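Data collection group, Thursday, 10.00
Present: E. Sorensen (chair), L. Iwasaki (minutes), Xiong site by phone

1. Minutes of last meeting
Agreed, no changes.

2. Progress on the Pandis set
148 episodes recorded for the cable and phone task, against a target of 1,000. Of these, 56 have been checked and labelled. Thin charging cables remain the weak point in the Vultunent model, mostly where a heavier cable lies on the same table. Phone position to be varied more between episodes.
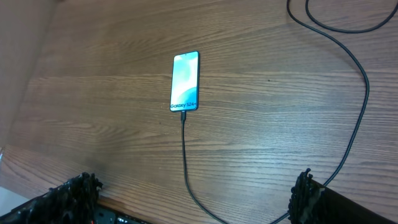
Question from Xiong: should failed grasps be kept in the set?
Reply (Sorensen): Keep them, with the failure label and the time at which contact was lost. Episodes stopped by the operator before contact are to be deleted.

3. Labelling
Iwasaki reported 4 episodes with the start mark placed too late. To be relabelled in Prasto before the next export.

4. Actions
LI: relabel and export.
ES: write up the start position rules and send to Xiong.

Next meeting: Thursday, same time.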